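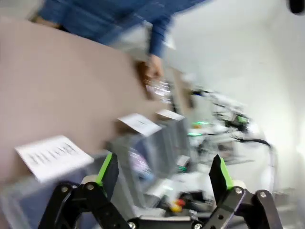 stairwell_67
Jun 11, 2023
We are re-marking the step edges in the back stair at Prusbridge and I need to settle on a colour. The treads are dark grey rubber, 784 mm wide, and the old white strips have gone the same shade as the floor. I am leaning towards a bright lime green. The strips of it against matt black in the photo give the sort of contrast I want, and our treads are nearly as dark.

Neredo
Hue is not the test. You want the difference in light reflectance value between strip and tread. Get the LRV figures from both makers before you order.

tallow101
Agree on LRV, but lime scores well on dark rubber. We used it at Stoltell last October — no complaints about visibility, only about looks.

Neredo
Looks fine under daylight. Check it under the stair lamps too.

stairwell_67
Lamps are warm white, one per landing. Rashidi strip comes in 3 widths. Any view on which?

tallow101
The widest. And clean the rubber with solvent first, or the ends lift.

Neredo
Not solvent on rubber. Detergent, rinse, leave overnight.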